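Reading Match Previews: Notes for Session 4
Sports Writing and Sports Numbers

These notes go with the lecture and do not replace it. Bring the Comine preview pack, marked up, to the next meeting. If you lost yours, share.

What the session covers

A match preview is the short article that appears before a soccer game and tells you who is likely to win it. There are a lot of them. Most were written quickly, many were written from a template, and a good number exist to sit next to an ad for a betting site. I don't say that to be rude about the people who write them. I've written them. But you should know what you are reading before you trust it, and you should certainly know before you write one with your own name on top.

The question for today is narrow. When a preview says a team is "in form," "due," "hard to beat at home" or "has the edge in the head-to-head," does that phrase carry any information that wasn't in the league table already? My answer is mostly no. You are welcome to argue, and the assignment gives you room to.

1. The form line

The form line is the string of letters, W W L D W, that shows a team's last five results. It looks like data. Read it the way you would read a coin that had been flipped five times.

Take Zurnus FC, the side in our practice pack. Before the April game against Dralton they had won four and drawn one. The preview called them "unstoppable." Look at who they played. Three of the five were against teams in the bottom four of the division, and one of those teams finished the match with ten men. The draw was against the only opponent in the top half. None of this was in the preview.

Things to check before you use a form line:

Who were the opponents, and where do they stand now?
How many games were at home?
What were the margins? A run of 1-0 wins is a different thing from a run of 3-0 wins, and it tends to last for a shorter time.
Did the run include cup games against lower-division sides?
Why five? Try the last six, or the last eight, and see whether the story holds up.

The last one is the check I care about most. If adding a single game changes "unstoppable" to "inconsistent," you never had a finding. You had a cutoff.

2. Head-to-head records

Previews love these. "Dralton have not won at Zurnus in 12 visits." It sounds like a curse, and some writers will call it one in print.

Ask how long 12 visits takes. In a league where each pair meets once a season on each ground, and where both clubs have been relegated at some point, those visits can reach back past the careers of every player on the field. The managers were different. In the case of Zurnus, the ground was different too; they moved. What exactly is being carried forward?

There is a weak version of the argument that I'll accept. If two clubs have kept the same coach and most of the same squad over two or three seasons, their recent meetings may tell you something about how the styles match up. A team that presses high may keep giving trouble to a team that insists on passing out from the back. That is a claim about tactics, and you can support it by describing the tactics. The number alone won't do it for you.

3. Home advantage

This one is real, or at least it has been measured many times in many leagues and keeps showing up. My complaint is with how it gets used. Home advantage is a general tendency, and almost every home team has it. So a sentence like "Zurnus will be tough to beat in front of their own fans" tells the reader nothing about Zurnus. You could paste in any club.

To say something particular, you need to show that the team's home results differ from its away results by more than is usual for that league. Half a season of home games is a small pile. A club that has taken 20 points at home and nine away looks like a fortress until you notice that it hosted the weak teams in the fall and still has to host the strong ones.

Also watch for crowd figures. The Tiêu Cup semifinal in the pack was described as being played "in a cauldron." Attendance was 900. I have no doubt they were loud. 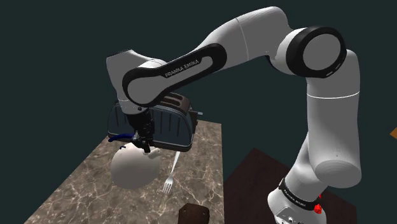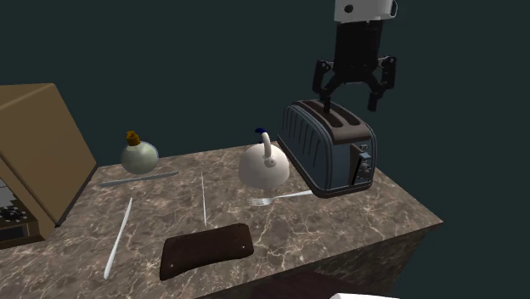 4. Expected goals, used badly

Expected goals (xG) gives each shot a value between zero and one based on how often shots like it are scored. Add them up and you get a rough picture of the quality of a team's chances. I like it. I would much sooner see it in a preview than a curse.

It goes wrong in three common ways.

First, single-match totals are treated as a verdict. A writer says Dralton "deserved to win" because they had 1.6 to Zurnus's 1.1. That gap is small. A team that scores early will often sit back and allow shots for the rest of the match, and the total can't tell you that by itself.

Second, the model is left unnamed. Different providers give different numbers for the same shot. If your preview quotes one source for the home team and another for the away team, you are comparing two rulers. The Comine pack does this on page 2, and I left it in so you would find it. Most of last year's class did not.

Third, it is used as a forecast without any adjustment. A team that has scored well above its xG is said to be "due a dry spell." What the model supports is milder: the scoring rate will probably drift closer to the chance quality over time. It does not say this weekend. It does not say the goals already scored must be paid back.

5. Motivation talk

"They need it more." "Nothing left to play for." "A point to prove."

You will be tempted, especially late in the season. Both teams in nearly any game can be given a motive. The leaders want to stay top. The bottom side is fighting to survive. The mid-table side is "playing with freedom." If the leaders lose, they were nervous. If they win, they were hungry. A claim that fits every result is not helping you pick one.

There is one place where I allow it. If a result has a direct effect on selection, say so. A club that has already qualified and has a bigger match 48 hours later may well rest its starters. That is checkable. You can look at what the coach did in the same spot before, you can look at minutes played, and on the day you can look at the lineup sheet.

6. What is left

Students ask at this point whether a preview can say anything at all. It can, though the result may be shorter than your editor wants. In my view the useful parts are these:

Who is injured or suspended, and who plays in their place.
What changed since the last game: a new coach, a new shape, a new goalkeeper.
How the teams are likely to set up, and where that might cause a problem for one of them.
The table, with games played shown next to points.
Travel and rest, if they are unequal.
A prediction, if you must, given with some honesty about how sure you are.

On that last item, I would like to see percentages, or at least plain words such as "slight favorite." A scoreline prediction is a party trick. The most likely exact score in a typical match still comes up far less often than it fails to, and a writer who hits one will mention it for years.

Worked passage

From the pack:

"Zurnus come into Sunday's clash flying high after an incredible run and will fancy their chances against a Dralton side who historically struggle here. Expect the hosts to come out all guns blazing as they look to make a statement."

Underline anything you could check. I get two items: the run and the history. We have already seen that both are thinner than they sound. "Fancy their chances" is mind reading. "Expect the hosts to come out all guns blazing" is a forecast with nothing behind it, and in this case Zurnus had gone into halftime at 0-0 in four of their last five.

My rewrite:

"Zurnus are unbeaten in five, but only one of those games was against a top-half team, and they drew it. They have been slow starters, level at 0-0 at the break in four of the five. Dralton are missing both first-choice center backs. Zurnus are slight favorites."

It is duller. I don't mind that. You may, and if you can put some life back in without putting the nonsense back in, I will give you credit for it.

Common objections from past classes

"Readers want a story." Fine. Find one that happened. The missing center backs are a story.

"The editor asks for a scoreline." Then give one, and give the reasoning above it so the reader can judge.

"Everyone else writes it this way." Yes.

"Momentum is real, I've played." You may be right that it feels real on the field. Whether a good result makes the next good result more likely, once you allow for how strong the team was to begin with, is a separate matter. The effects people have claimed tend to be small and hard to pin down. I remain unconvinced but I will read what you bring me.

Assignment

Choose any published preview of a league match that has now been played. Don't pick a final.

a. Copy out every claim that points toward a result.
b. Next to each, write whether it could be checked before kickoff, and how.
c. Check the ones you can. Keep your sources.
d. Rewrite the preview using only what survived, in no more than half the original length.
e. Add a paragraph on one claim you threw out and were sorry to lose.

Do not grade the preview on whether it got the winner right. A bad argument can land on the right team, and with three possible results it will do so fairly often. Papers that open with "the writer was wrong because Dralton won" will come back to you for another try.

Reading for next time: the rest of the Comine pack, pages 5 to 9. Skip the odds table; we will spend a full session on it later.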